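Stoffbeutel

Der Stoffbeutel (auch Stofftasche, Tragebeutel, Einkaufsbeutel oder, wenn man beim Kauf etwas mehr dafür bezahlt hat, Tote Bag) ist eine oben offene, weiche Tasche mit zwei Henkeln. Er dient zum Tragen von Einkäufen, Büchern, Sportsachen und allem, was morgens noch auf dem Küchentisch lag und mit aus dem Haus muss. Ich führe diese kleine Enzyklopädie der Haushaltsdinge seit Jahren nebenher, und kaum ein Eintrag ist so oft gewünscht worden wie der hier. Also gut, Beutel!

Begriff

Das Wort Beutel meint im Deutschen zunächst einen kleinen Sack, den man zuziehen kann, so wie beim Geldbeutel oder beim Turnbeutel. Beim Einkaufsbeutel ist davon nur der Name geblieben, zugezogen wird da meistens nichts mehr. Tote kommt vom englischen „to tote“, was so viel heißt wie schleppen, und das trifft die Sache ja ziemlich gut. In Teilen Ostdeutschlands habe ich oft einfach „Beutel“ gehört, wo man anderswo „Tüte“ oder „Tasche“ sagt, und in Österreich ist das „Sackerl“ so fest verankert, dass auch die Stoffvariante gern Stoffsackerl heißt. In der Schweiz sagt man Tasche oder Sack. Bei uns in Fitach gehen alle Wörter durcheinander, je nachdem, wer gerade an der Theke steht.

Jutebeutel ist übrigens ein Sonderfall. Die wenigsten Beutel, die so genannt werden, bestehen aus Jute. Jute ist eine recht grobe, bräunliche Faser, sie kratzt und riecht ein bisschen nach Getreidespeicher (ich mag das, andere überhaupt nicht). Was als Jutebeutel durch die Stadt getragen wird, ist fast immer Baumwolle.

Aufbau

Der einfachste Stoffbeutel besteht aus einem einzigen Stück Stoff, das unten gefaltet und an den Seiten zusammengenäht wird. Oben kommt ein Saum, an den Saum kommen die Henkel, fertig. Einen eigenen Boden hat so ein Beutel nicht, deshalb liegt er leer ganz flach und wird beim Befüllen unten rund. Wer Auflaufformen oder Kuchenschachteln transportiert, merkt das schnell.

Besser für Kantiges sind Beutel mit Bodenfalte. Dabei werden die unteren Ecken schräg abgenäht, und es entsteht eine kleine Standfläche. Noch aufwendiger sind Modelle mit durchgehendem Seitenstreifen, die fast schon als Tasche gelten können. Wo da die Grenze verläuft, darüber könnte ich mich stundenlang unterhalten, aber ich lasse es.

Die Henkel gibt es kurz und lang. Kurze Henkel sind für die Hand gemacht, lange für die Schulter. Mein liebstes Maß sind 37 Zentimeter vom Saum bis zum Scheitel des Henkels, das passt mir im Sommer über das T-Shirt und im Januar gerade noch über den dicken Mantel. Angenäht sind die Henkel bei guten Stücken mit einem Kästchen samt Kreuz darin, bei einfacheren nur mit ein paar geraden Stichen. Genau an der Stelle reißen sie dann auch.

Seitlich oder oben am Saum sitzt häufig ein Etikett mit Waschhinweis und Materialangabe. Manche schneiden es ab. Ich lasse es dran, denn nach drei Jahren weiß ich nicht mehr, was ich da eigentlich in der Hand habe.

Material

Baumwolle ist der Klassiker: griffig, reißfest, gut zu bedrucken und leider durstig im Anbau. Das Gewicht des Stoffes wird in Gramm pro Quadratmeter angegeben. Dünne Werbebeutel fühlen sich fast wie ein Geschirrtuch an, schwere Segeltuchbeutel stehen beinahe von allein. Dazwischen liegt das meiste, was man im Alltag braucht.

Leinen und Hanf kommen seltener vor. Beide sind sehr haltbar und werden mit jeder Wäsche angenehmer, knittern aber, dass es eine Freude ist. Kunstfasern wie Polyester oder Nylon lassen sich winzig klein zusammenlegen und trocknen schnell – für die Jackentasche sind sie unschlagbar, für lose Äpfel finde ich sie zu rutschig. Und dann gibt es noch Vliesstoffe, die zwar wie Stoff aussehen, aber nicht gewebt sind. Sie halten eine Weile und fransen dann an den Nähten aus.

Farbe und Muster

Naturfarben und ungebleicht, so kennt man ihn. Weiß ist etwas feiner und zeigt dafür jeden Kaffeefleck. Bedruckt wird meist im Siebdruck, bei dem die Farbe auf dem Stoff sitzt und sich leicht erhaben anfühlt. Große Flächen machen den Stoff an der Stelle steif, und beim Bügeln sollte man den Beutel vorher auf links drehen.

Farbige Streifen und abgesetzte Felder können gedruckt, eingewebt oder aus verschiedenen Stoffen zusammengesetzt sein. Bei den zusammengesetzten hat man innen zusätzliche Nähte, in denen sich Krümel sammeln. Ich besitze ein solches Modell von Claltetti, einer kleinen Näherei, deren Beutel ich auf dem Herbstmarkt in Trostbridge gefunden habe. Es ist mein schönster Beutel und gleichzeitig der, den ich am häufigsten ausschütteln muss.

Gebrauch

Der Stoffbeutel ist ein Einkaufsbeutel, aber eben auch alles andere. Er ist Wäschesack auf Reisen, Bücherlager neben dem Bett, Sammelstelle für Pfandflaschen, Geschenkverpackung, Sonnenschutz auf dem Autositz und Zwiebelsack im Keller. In meiner Wohnung hat fast jede Türklinke einen.

Beim Einkaufen trägt man am bequemsten, wenn das Schwere unten und nah am Körper liegt. Brot kommt nach oben. Ein Laib von 800 Gramm wiegt zwar ordentlich, wird aber trotzdem platt, wenn die Kartoffeln darauf landen, das habe ich oft genug vorgeführt. Joghurtbecher stelle ich nebeneinander an den Rand, dort stützen sie sich gegenseitig.

Kleinteile sind die eigentliche Schwäche. Deckel, Schlüssel, Lippenpflege, Kassenbon – im großen weichen Raum sinkt alles nach unten und verschwindet in den Ecken. Ich behelfe mir mit einer flachen, durchsichtigen Schale auf dem Tisch. Was klein ist, wird zu Hause erst einmal dort hineingelegt und dann an seinen Platz geräumt. Durchsichtig deshalb, weil ich in undurchsichtige Dosen grundsätzlich nie wieder hineinschaue. Umgekehrt klappt es genauso gut: Vor dem Losgehen alles in die Schale, einmal drüberschauen, dann in den Beutel.

Beim Befüllen von Hand hat jeder seine eigene Technik. Am Tisch lege ich den Beutel hin, ziehe die Henkel zur Seite und halte die Öffnung mit einer Hand auf, während die andere packt. Bei sehr weichem Stoff fällt die Öffnung immer wieder zu, da hilft es, den oberen Rand zwei Finger breit nach außen umzuschlagen. Für Glas nehme ich ein Geschirrtuch als Zwischenlage. Marmelade ohne Geschirrtuch mache ich nur noch auf sehr kurzen Strecken.

Pflege

Stoffbeutel gehören gewaschen, und zwar öfter, als man denkt. Erde vom Gemüse, ausgelaufene Milch, ein vergessener Pfirsich, da kommt einiges zusammen. Baumwolle ohne Druck darf bei mir mit den Handtüchern mit. Bedruckte Beutel drehe ich auf links und wasche sie kühler. Beim ersten Waschen läuft unbehandelte Baumwolle gern ein, manchmal so sehr, dass aus dem Schulterbeutel ein Handbeutel wird. Leuchtende Farben auf Weiß sollten beim ersten Mal allein in die Maschine.

Vor dem Waschen alles herausnehmen! Das klingt albern, aber ein Papiertaschentuch in der Ecke genügt, und die ganze schwarze Wäsche sieht aus wie nach einem Schneesturm. Ich greife inzwischen jedes Mal bis ganz unten in beide Zipfel.

Zum Trocknen hänge ich die Beutel am Boden auf, mit den Henkeln nach unten. So leiert oben nichts aus. In den Trockner kommen nur die ganz alten.

Reparatur

Ausgerissene Henkel lassen sich leicht retten. Ein Rest kräftiger Stoff kommt innen gegen die Schadstelle, dann wird der Henkel durch alle Lagen neu angenäht, am besten wieder als Kästchen mit Kreuz. Von Hand dauert es einen halben Krimi lang. Löcher am Boden sind lästiger. Ein Flicken außen hält gut und darf ruhig auffallen, ein Flicken in Orange auf hellem Stoff sieht sogar richtig fröhlich aus.

Wenn wirklich nichts mehr geht, bleibt ein hervorragender Putzlappen übrig. Die Henkel schneide ich vorher ab und binde damit die Tomaten hoch.

Aufbewahrung

Das ewige Thema. Stoffbeutel vermehren sich, und sie wohnen am liebsten in einem anderen Stoffbeutel. Gegen das Gewühl hilft Falten: einmal längs, die Henkel nach innen, dann von unten aufrollen und in eine Schublade stellen. Sechs Rollen passen bei mir nebeneinander, mehr lasse ich dort nicht zu, der Rest wird verschenkt oder wandert in den Keller. Einer bleibt immer in der Jacke und einer im Fahrradkorb.

Ein zerknüllter Beutel ist übrigens völlig in Ordnung, wenn er morgen ohnehin wieder mitgeht. Bügeln tue ich meine nur, wenn ich etwas darin verschenke.

Siehe auch

Einkaufsnetz
Geschirrtuch
Schale, flach
Turnbeutel

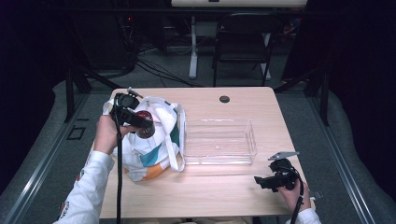 Lesezeit: 6 Minuten

Weißer Beutel mit schrägem blaugrünem Streifen, rechts davon eine flache durchsichtige Schale auf hellem Holz. Zu den Schalen gibt es einen eigenen Eintrag, den ich gerade überarbeite, da fehlt noch der Abschnitt über Kratzer. Wer Ergänzungen zu regionalen Bezeichnungen hat, schreibt sie bitte ins Gästebuch – vor allem aus dem Norden ist bisher wenig gekommen.

Zuletzt geändert am 17. September 2020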